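Pidomthorpe Robot Club: our table clearing challenge

Jul 1, 2020

Hello again from the spare bedroom! We can't get at the club bench at the moment, so this term everything has gone into the simulator, and I've been meaning to put some pictures up for ages. The project is called Priltance (don't ask, it won the vote by three) and the task is to get a two-armed robot to tidy up after a meal without flinging the crockery at the wall. I grabbed these while we were working on the arm code.
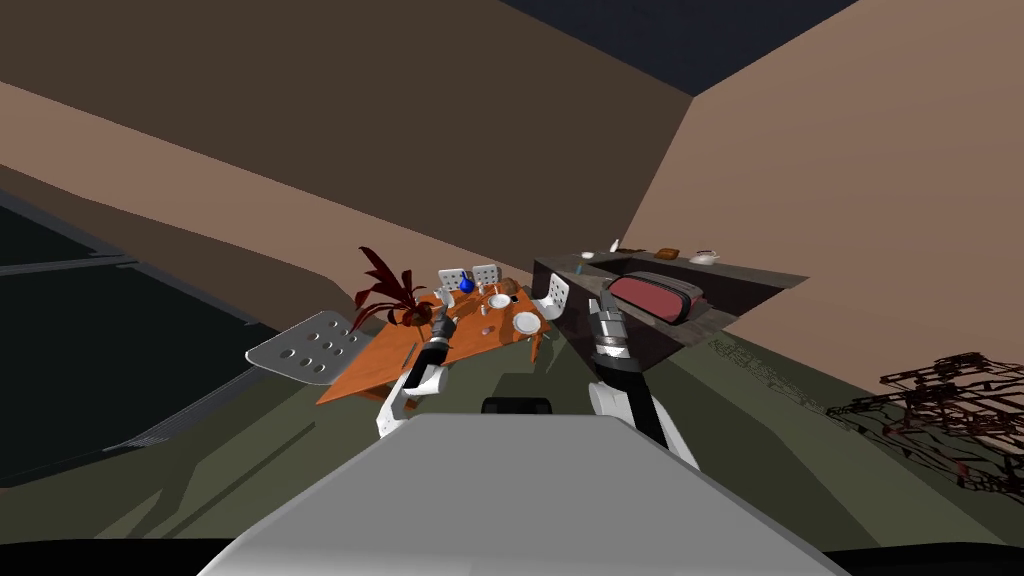
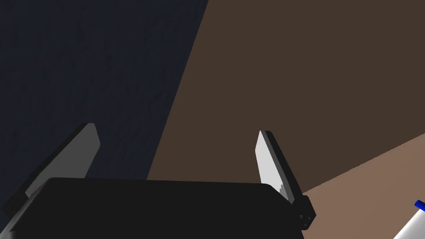
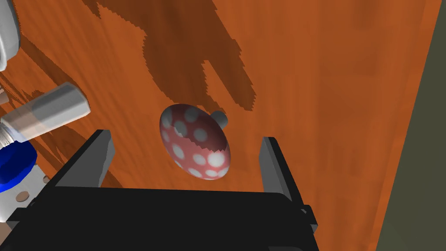
Both arms out over the dining room, then a gripper with its jaws wide open, and last of all the spotty egg.

I'm very fond of that egg. It's pink-red with white polka dots and a little grey stub at one end, and it's a horrible thing to pick up because the sides curve away from you whichever way you come at it. Our first go at the grasping code treated every object as a box, so you can guess how we got on. Two of us have since rewritten it to look for the widest bit and close the fingers slowly across that, and it's miles better, though I still hold my breath every time.

The plates are another story. A flat plate on a flat table gives you next to nothing to get hold of, and the fingers are chunky. One lot in the club want to pinch the rim, the other lot want to slide the plate to the edge of the table and catch it there. I'm a slider! We've agreed to try both and see which one breaks fewer plates over 1000 runs, which is the lovely thing about a simulator, you can smash as much as you like and there's no sweeping up.

The room itself came from the Fagundes scene pack, with a few bits added by us. Yes, I know the dining room has a red case on the counter. I like it there.

If you want to have a go yourself, the club files are in the shared folder under Vernus, which is what we call our build of the controller. Use the newest one, please, as the old one still has the left and right arms swapped over and I lost a whole evening to that. You'll need a fairly decent graphics card, or else turn the shadows off in the settings, and it'll chug along all right.

Next up is getting both arms to work together, one holding and one wiping. We'd like to have something fit to show by November. More pictures when there's something new to see, and if anybody has cracked the plate problem do drop me a line through the club page!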